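Home | Syllabus | Notes | Readings | Contact

Work and Automation, Unit 3: Who Does the Boring Part?
Notes by Melati Wijaya
3 Jul 2022

Last time we talked about whole jobs. Today we go smaller, down to a single task, and for me that's where the subject really gets fun! Have the Setier garment handout next to you. 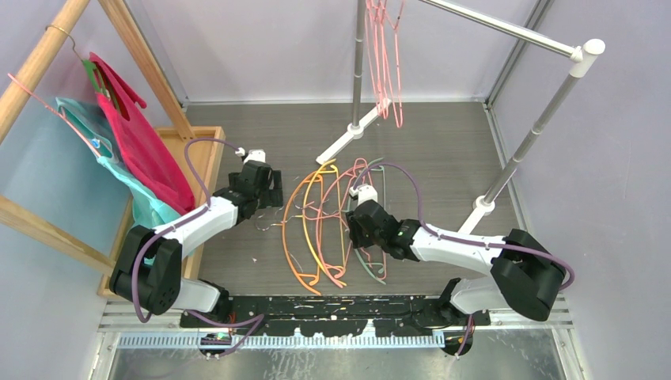
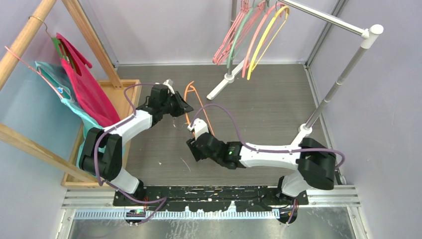 Both: two arms, a wooden rack on the left, a metal rail on the right.

Our case is Setier, a clothing rental business with 42 people in its back room. Before anything was automated, Wai-kit Huang spent a week there writing down what people did with their hands, and his list is a treat to read. Sorting hangers took up far more of it than the managers expected. Go back to the first picture and look at the tangle on the floor: orange, yellow, pink and pale green, hooks and loops all over each other. A person pulls one out while chatting and looking the other way. For a pair of grippers it's a real problem, because the pieces are thin and they catch on one another. In the second picture there is one orange hanger on the floor, and four others hang together on the metal stand. (Think about which of those two situations you would rather hand to a new coworker, human or machine.)

Now, what happened to the jobs? Setier had 28 people whose shift included hanger sorting, but only 3 who did it all day. Those three moved to mending and inspection, with training that ran through December. Two of them love it. The third misses the sorting table, where you could talk, and I think we should take that seriously. Easy work is often social work. Take it away and the day gets more interesting but also more tiring, with fewer places to rest your head.

A second change is harder to see in the numbers. Somebody has to notice when the machine is stuck, and that skill had no name on the pay scale. The staff asked for one and got it after a long argument (Wai-kit's interview notes on this are wonderful, please read them all the way through).

Terms to know: task, job, handover, exception work.

For discussion: pick a job you have done yourself. Write down everything you did in one hour, including the bits you'd leave off a resume. Mark what you would gladly give away, then mark what you would miss. Bring the list to class, messy is fine.

Reading: Huang, field notes, the section on breaks and the section on pay.

Shares 70 | Comments 3

Recent notes
Unit 2: The Lam Warehouse and the Night Shift
Unit 1: What Counts as a Task?
Extra: Devska and Grukero, Two Ways to Plan a Rollout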